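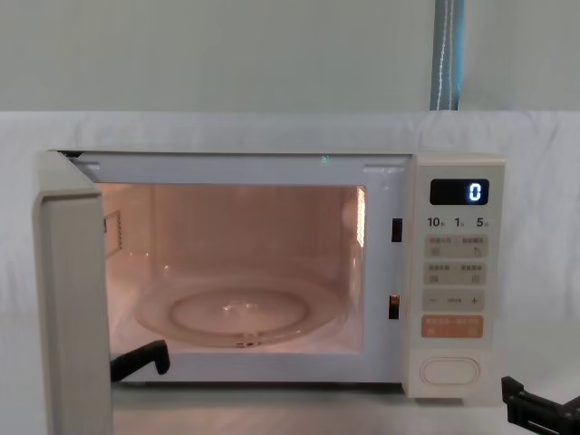

Television Awards and Live Broadcasting
Handout 4: How an Awards Telecast Is Planned and Paid For
Course convener: Ulla Oksanen
Revised 23 August 2023

Purpose of this handout

This handout supports the fourth lecture and should be read before the seminar. It covers the relationship between an awarding body, a production company and a broadcaster, and introduces the documents used to run a ceremony on air. The voting process was treated in Handout 3 and is not repeated.

1. The three parties

Most televised ceremonies rest on an agreement among three parties. The awarding body owns the name of the award and controls the voting. The production company builds the show. The broadcaster or streaming service pays a license fee and sets the length and the delivery standards. In smaller markets one organization may fill two of these roles, as with the Sustholm Screen Awards, where the awarding body produces its own program.

Students should be able to state which party holds each of the following: the right to select the host, the right to shorten a speech, and the right to use clips after the first broadcast. The last of these is a common source of dispute. Clip licenses are often granted for a single transmission and a short catch-up period, and later use must be cleared again with each distributor.

2. Running order

The running order lists every item in sequence with its planned duration. The version circulated with this handout was prepared for the Warolside Television Prizes and contains 169 items across a program of 112 minutes. Many of these last only a few seconds: a sting, a walk to the podium, a cut to the audience.

Three points deserve attention. Major categories are held for the final quarter of the program. Craft categories are frequently grouped, and in some years are presented before transmission begins and shown as an edited package. Musical performances are placed beside commercial breaks so that the stage can be reset.
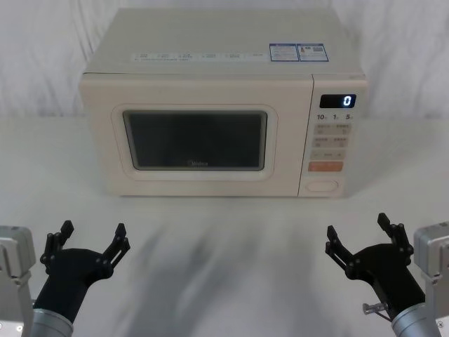

Countertop microwave oven, door closed.

3. Live and pre-taped formats

A live telecast carries the risk of overrun. The usual remedy is a set of marked cuts, agreed in advance, which the director may take without consulting the broadcaster. Acceptance speeches are given a limit, and the orchestra or a screen prompt signals the end of the time allowed.

A pre-taped program removes the overrun but creates a problem of secrecy. Where winners are recorded before transmission, everyone present is asked to sign an undertaking. Eltard, the production company examined in the seminar, has used a mixed format – host segments recorded the day before, envelopes opened live – with an invited audience of up to 250.

Students should compare the two formats under the headings of cost, audience interest and fairness to nominees. A nominee who appears by remote link may be shown for longer than one seated in the hall, and the director's choice of shot can affect how a loss is received. 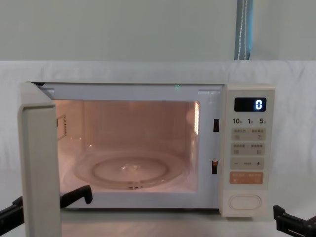
Seminar Preparation

Read the extract from the Sowa production agreement in the course reader, including the schedule of deliverables. Identify the clause that governs a postponement and note who bears the cost of the venue.

Then prepare a revised running order for the final 10 minutes of the Warolside program, on the assumption that the show is already running late. Cuts must be shown in the margin, with the time saved beside each one. No award may be removed, and the closing credits must remain legible.

Revised orders are to be brought to the seminar on paper. Groups will exchange their work and comment in writing before discussion begins. The written assignment for this part of the course is due in March, and its wording will be distributed with Handout 5.

Terms to know: clean feed, hard out, in memoriam segment, license window, seat filler, voice of God announcement.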